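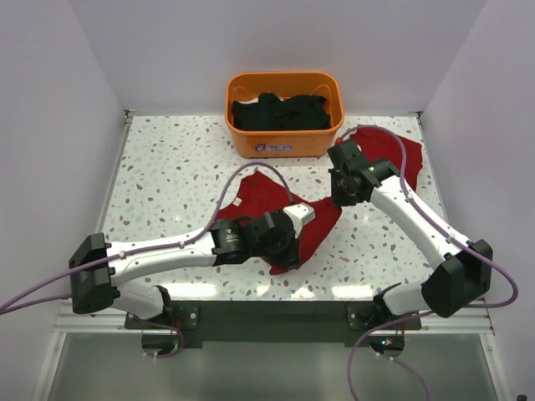 Stekunstead: The department remains unpersuaded. Our position in the March thread was that laundry should be left out of any automation plan for the residence halls, and I see no grounds for changing it. Folding a flat towel is one matter. Sorting and handling clothing that arrives in a heap is another, and the second is what our staff do all day.

Boateng: I would ask that the record reflect a different view. Garments are the hardest item on the list, and for that reason they are a fair test. A red garment lying twisted on a table has no fixed shape. Two arms must find an edge, take hold of it and decide which part is a sleeve. If a system can be shown to do this reliably, the towels and pillowcases will follow.

Stekunstead: "If" carries a great deal of weight in that sentence. What is the throughput requirement?

Boateng: The draft specification asks for 100 garments per shift without staff assistance. It does not set a time per garment.

Pludetti: Then the draft is incomplete. Our laundry room handles 400 pieces on an ordinary day and considerably more when the halls close for break. A figure of 100 per shift would oblige us to keep the present staffing and add equipment to it. I also note that the draft makes no mention of dark clothing. A basket of black items piled together is difficult for a person to sort under poor light, and I should expect cameras to have the same trouble telling one piece from the next.

Hundero: Moderator's note. Please keep comments on the draft to this thread. Comments on the kitchen and floor-care sections belong in their own threads.

Hundero: Speaking now as a member of this forum, I agree with Pludetti on dark fabrics. I do not agree that the project should wait. Machines already wash and dry. The work left over is picking up, turning right side out, folding and putting away, and our staff report more wrist complaints from that work than from any other.

Stekunstead: The complaints are real and I have signed several of the reports myself. A height-adjustable folding table would address them this year, at a known price.

Boateng: The two proposals are not in conflict. I would support the tables now and a limited trial later – 200 garments, mixed colors, delivered in baskets as they come from the dryer, with every dropped or misfolded item logged.

Pludetti: I could accept that with two conditions. Inside-out garments must be included, and a person who reaches in to help must be recorded as a failure of the run.

Boateng: Accepted on the first. On the second, I would prefer that assistance be recorded separately. A snagged care label is a different event from a shirt on the floor.

Pludetti: It is the same event to the employee who has to walk over and deal with it.

Hundero: Both wordings will be entered in the draft, and members may submit written comments on either. The section on tables will move forward separately.

Stekunstead: No objection to the tables. My objection to the remainder stands.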